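Drastance Teardown Cell: what to ask before you put it in a budget

Equipment notes, updated 2018-05-08

The Drastance cell is sold for taking apart used desktop computers: drives, drive holders, cables, cards. You get one arm, one black two-finger gripper, a wrist camera and a license for the Gumov control software. The sales sheet says it "handles mixed desktop returns." I would ask what mixed means before I asked the price, and I would ask for the answer in writing.

Who it is for

Shops that take in a steady supply of the same few office towers. If your pallets come from three big customers who all bought the same model in bulk, keep reading. If you get whatever people drop off, the cell will spend most of its day waiting for somebody to tell it what it is looking at.

Reach inside the case

The gripper is bulky, and a tower is cramped once the side panel is off. The drive cage sits low, the power cables cross over to it, and the data cable for the drive takes up whatever room is left. The maker gives a figure for finger opening but none for the space the whole hand needs with its links spread. That second number is the one that decides which cases you can run.
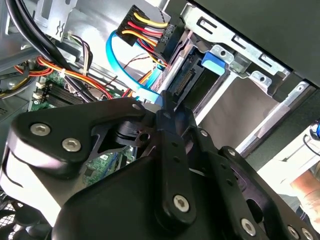
Ask for it on a drawing. Then take your three most common towers, open them up, and measure from the drive bays to the nearest wall with the cables still plugged in. Sales demos like to start with the cables already out. On our own trial we asked for them left in, and the quoted cycle time went up to 116 seconds for one drive. The brochure says 47. Both may be correct. Only one of them belongs in your payback sheet.

What the base price leaves out

- Fixturing. The case has to sit still and sit in the same place. Zukico sells a clamp table that fits, and so do others. Budget for it either way.
- Lighting. Bare sheet metal throws back a lot of glare, and a wrist camera does not enjoy it. If your bench is near a window, plan on blinds or a hood.
- Program time for each new case. The first 3 models are included. After that you pay by the model, and a new front bezel can count as a new model if the latch moved.
- Memory and processor removal. Neither is in the base package. The add-on is priced separately and I have not seen it run, so I have no opinion except that you should see it run.

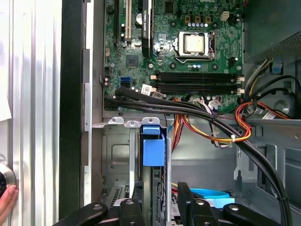 Drive holders and latches

A lot of office towers hold the drive in a plastic caddy with a squeeze latch. A person does this with a thumb and doesn't think about it. For the cell, the latch is the whole job. Too little squeeze and the caddy stays put. Too much and you are sweeping up bits of plastic - and if you resell the caddies, that is money on the floor.

Ask Drastance what grip force they set for plastic parts and who is allowed to change it. At the moment the setting sits behind a service login, so a small change means a phone call. I would push for operator access in the contract.
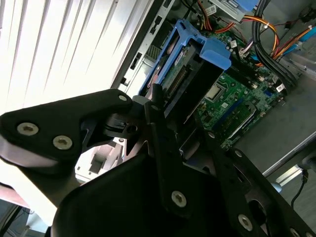 Gripper inside an open tower, with the drive in its blue caddy.

Where the parts go

Getting a part out is half the work. It then has to be put somewhere useful, and the base cell comes with no trays, racks or holders of any kind. Simões makes a plate system that the integrator will quote you. The quote I saw was fair. It also arrived late, after the main order had been signed, so ask for it up front.

Check the holder against the parts you actually handle. Circuit boards standing on edge are fussy, and a slot that is a hair too tight will stop the line just as surely as a jam.

Support and spares

Warranty covers the arm and gripper for one year. Finger plates are listed as wear parts and are not covered. Spare sets shipped from stock when I asked, but the quoted lead time in August was 30 days, so I would buy one set with the machine. 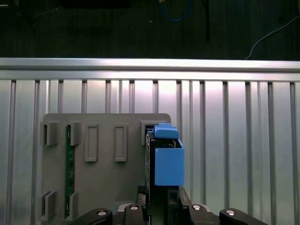
Sebastião Moura
Equipment and purchasing

My advice is to rent before you buy, if they will let you. Bring your own towers to the trial, dusty ones, with the cables in. Have your own operator run it for a full shift while the integrator's engineer sits on the other side of the room, and write down every time the engineer gets up. Put that labor in the budget next to the machine. If the numbers still work, get the second quote anyway.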